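3.2 Appointment visits and the display of single pieces

The second part of the study concerns small galleries that sell both repeatable designs and single pieces. Galang and Miettinen treated the two as one stock. We separate them, as the shops themselves do when they decide what to put out for a visitor. Records were taken from the gallery at Undby and from the Grewal showroom over 12 weeks, beginning in June. Each appointment was entered once, with the pieces requested beforehand and the pieces shown on the day.

Of the 500 appointments in the combined record, 21 were removed from the analysis for lack of a closing entry. Visitors who had named a piece in advance were shown fewer items and stayed for a shorter time. Those who had named only a type of work, such as a ring or a bowl, were more likely to leave with a single piece.

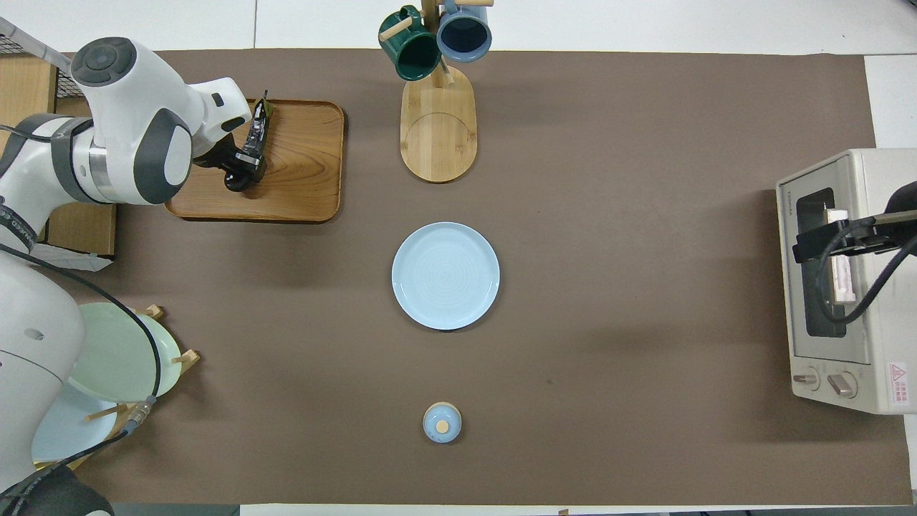 Figure 3. Objects spaced apart on a brown mat, with a wooden tray at the upper left.

The difference held at both sites, although the Grewal showroom keeps less of its catalog on the premises. Staff there often ordered a piece in from the Bremard workshop before the visit - a practice not followed at Undby. We therefore report the two sites separately in the tables and do not pool the figures for time spent. Prices were grouped into three bands, following the Andavis scale, and commissions were left out of all bands.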